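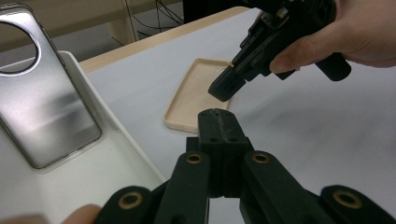
Jullar phone case in cream: my review

July 16, 2018

I've bought a lot of phone cases (too many, ask my desk drawer) and this Jullar one is the first in ages I've wanted to write about! I picked it up in April from the Clanbridge shop, mostly for the color, a soft creamy beige that goes with everything I own.

The raised rim is what won me over. I put my phone face down all the time, and after almost 300 drops, bumps and slides off the couch there isn't a scratch on the glass. The inside is plain and smooth, so crumbs wipe right out.
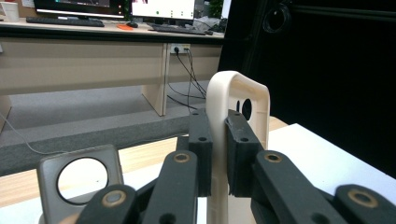
Getting it on and off

Start with the camera end, then press the corners down. It took me 2 tries the first day and now I do it without looking. My old Urketov case was a thumbnail breaker, so this feels like a treat.

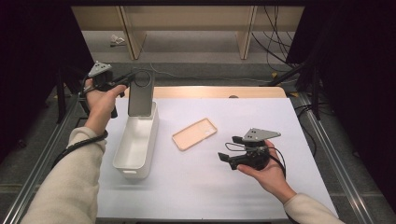
I swap cases a lot, and I keep the phone in a white plastic bin on the table while I wipe the case down. A damp cloth and a drop of dish soap is plenty. Let it dry before the phone goes back in!

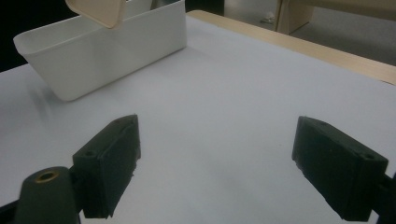
Pale cases do pick up blue from new jeans, and mine got a faint smudge near one corner that needed a second wash. For $26 I can live with that. The Yu case I tried before cost less but went floppy in 2 weeks. I'm already eyeing a spare.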